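Combien ça coûte, un robot ?

C'est la question que vous me posez le plus, alors allons-y ! Dans notre club, on a voulu acheter un bras robot, un petit qui tient sur une table. Moi, je croyais qu'il suffisait de regarder le prix sur la boîte. Eh bien non, Mahsa Abbasi m'a tout de suite arrêté : « Et les doigts, tu les as comptés ? »

Parce que le bras du modèle Arby, celui qui nous plaisait, est vendu sans sa pince ! Voilà notre liste de courses :
le bras : 1 000 euros
la pince à deux doigts : 114 euros
les câbles et les vis : 19 euros

On a aussi mis 100 euros de côté pour les réparations. Si un doigt casse un jour, on pourra en racheter un sans vider la tirelire. Allez-y, faites l'addition (avec les 100 euros, hein !) : vous devez trouver 1 233 euros.

Avant de choisir une pince, posez-vous aussi une question toute bête : qu'est-ce qu'elle devra attraper ? Une tasse, c'est large et rond. Une bille, c'est minuscule et ça roule partout ! Il faut que les doigts s'ouvrent assez, sinon on a payé pour rien.

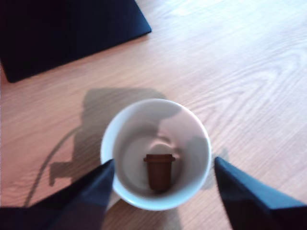 Deux doigts bleu foncé, une tasse blanche et un petit objet brun au fond.

Et vous, que feriez-vous attraper à votre robot ? Mesurez-le avec une règle et notez sa largeur à côté du prix de la pince.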